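Tag der offenen Werkstatt bei Risley in Ernham - Bildergalerie
Roboter schieben, greifen, sortieren 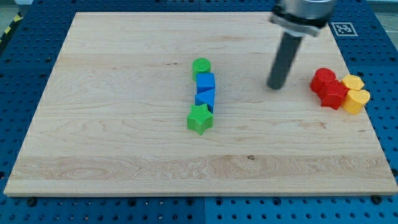 Fundden-Blätter, Nr. 8, Seite 3

Zwei Gruppen von Formklötzen auf dem Holzbrett: in der Mitte Grün und Blau, rechts Rot und Gelb. Der Arm arbeitet hier mit einem einzelnen Finger.

Im November hat die Firma Risley ihre Halle in Ernham für Besucher geöffnet. Es kamen 170 Gäste, darunter viele Familien und zwei Schulklassen aus der Umgebung. Unser Verein Fundden war am Nachmittag dabei, und wir möchten auf dieser Seite zeigen, was wir an der ersten Station gesehen haben. Die weiteren Stationen folgen in der nächsten Nummer.

Zur Aufgabe
An der Station Quezada geht es um das Schieben. Der Roboter kann mit seinem Finger nichts festhalten, er kann die Klötze nur berühren und über das Brett bewegen. Ein Besucher nennt eine Anordnung, zum Beispiel »die blauen zu den grünen«, und der Arm versucht, diese Anordnung herzustellen. Für uns Menschen klingt das sehr leicht. Aber wer es selbst mit einem Bleistift probiert, der merkt schnell, dass ein Stern sich beim Schieben gerne dreht und ein Zylinder manchmal wegrollt, wenn er umfällt.

Zu den Formen
Auf dem Brett stehen unter anderem ein Würfel, ein Herz und zwei Sterne, einer grün und einer rot. Die Kinder haben natürlich am liebsten das Herz verlangt. Die Mitarbeiterin am Pult erklärte uns, dass die eckigen Formen für den Roboter angenehmer sind, weil eine gerade Fläche besser am Finger liegt.

Zum Tisch
Das Brett ist auf einer blauen Lochplatte befestigt. Daneben liegt eine quadratische Marke mit schwarz-weißem Muster. Solche Marken helfen einer Kamera, die Lage des Tisches zu bestimmen. Am Rand des Tisches klebt gelb-schwarzes Warnband, und man hat uns freundlich gebeten, die Hände dahinter zu lassen.

Zum Lernen
Nach Angabe der Firma wurden für diese Vorführung 3000 Versuche aufgezeichnet, bei denen ein Mensch den Arm gesteuert hat. Ich habe gefragt, ob das viel ist. Die Antwort war: für diese Aufgabe genug, für eine neue Aufgabe zu wenig.

Die Vorführung an der Station dauerte jeweils 8 Minuten, danach durfte die nächste Gruppe kommen. Wir haben uns 3 Durchgänge angesehen - beim letzten war es vorne am Tisch schon ziemlich eng. Vielen Dank an Risley für die Einladung und für den guten Kaffee im Vorraum. Wer eigene Aufnahmen von dem Nachmittag hat, kann sie gerne an die Redaktion schicken.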